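Small boxes, big shelves: a chat with the studio behind Prumetti

2026-09-10

It took a while to get the director of Vimura on the phone, and once I did, the first fifteen minutes went to cartridges. She loves them, and she has 200 at home (her count, and a proud one), so when the studio's puzzle game Prumetti found its fans as a download, a boxed edition was always going to come up.

"I kept telling the team, let's wait and see," she said. "Then people started writing to ask where they could buy it, and I ran out of reasons to wait."

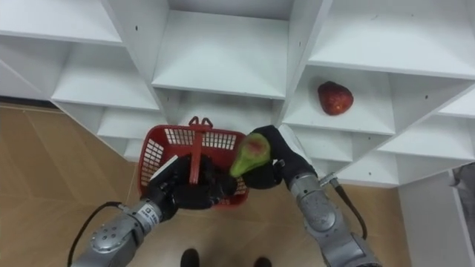

Finding a partner

The boxed copy arrives in June, published by Reltance, and it costs $40. The download stays at $15. I asked whether that gap worried her, and she laughed – a big, friendly laugh – before telling me it had kept her up a few nights.

"You get the full game on the cartridge, all the updates, and a printed manual with the maps in it. I wanted that manual so badly! I used to read them in the back seat on the way home from the store, and I think plenty of our players did too."

There is also a numbered edition of 965 copies, with the soundtrack on disc.

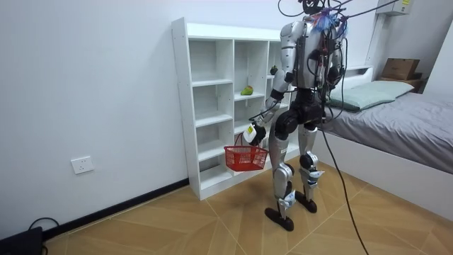

She was careful to add that the numbered boxes hold no extra levels, so anyone who misses out will still be playing the same game as everybody else. The soundtrack will be sold separately later on, though she couldn't give me a date.

As for what comes next, Vimura has gone back to Kourkoulas, a slower sailing adventure the team set aside to finish Prumetti. "The boat still handles like a bathtub," she told me, "so please don't ask me for a trailer yet."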